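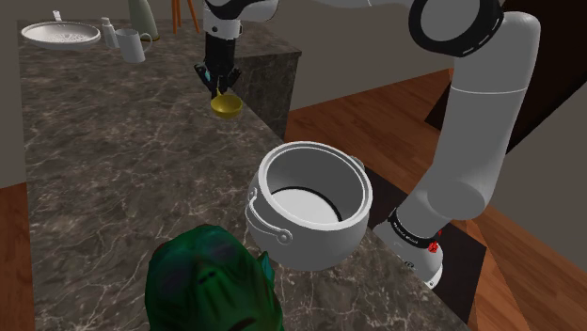 Kitchen robots FAQ

Last update 6 Nov 2024. Short answers, we're busy. Longer ones when Spyros has time.

Can a robot arm do my dishes yet?
No. Some can move a dish from A to B if A and B stay put. Washing, drying, stacking wet glasses: not reliably, not in your kitchen.

What about cooking?
Bits of it. Getting a ladle over an open pot is a fair test at the moment. Small handle, swings a little, has to end up in the right spot. Stirring soup with a lid to take off first and a kid asking for juice, no.

Is that a real kitchen at the top?
Simulated. Arm, marble counter, yellow ladle, pot, all rendered.

Why simulate at all?
Cheap. Our ladle task ran 700 times in July and we mopped up nothing. A real bench gets maybe a tenth of that before somebody needs it for lunch.

So does it work on a real arm?
Sometimes. Of the 700 simulated tries, 500 counted as a pass. On the bench at Lidau we did 105 and the pass rate was a lot worse. Shiny metal, mostly. Also handles that turn in the grip. Spyros Omerović is writing that up, dont ask him when.

What counts as a pass?
Ladle ends up in the pot, pot still upright, nothing else on the counter knocked over. Dropping it in from high up counts too. We argued about that one.

Does clutter matter?
Yes, a lot. Plates and mugs at the far end of the counter are fine. Anything next to the pot is trouble.

Which chores are closest?
Picking up and putting down hard things. Wiping a flat table. Laundry is further off than the videos suggest, check the playback speed.

And shop floors?
Better. Vukadinović has an arm loading trays at 80 an hour, same tray, same height, all day. Slower than a person but it keeps going. Change the tray and you are back to setup for an afternoon.

Can I buy the Sedura or the Esoro for home use?
No. Both are lab units, neither is sold for homes. Please stop emailing teh sales adress about it.

Should I wait before getting a dishwasher?
Get the dishwasher.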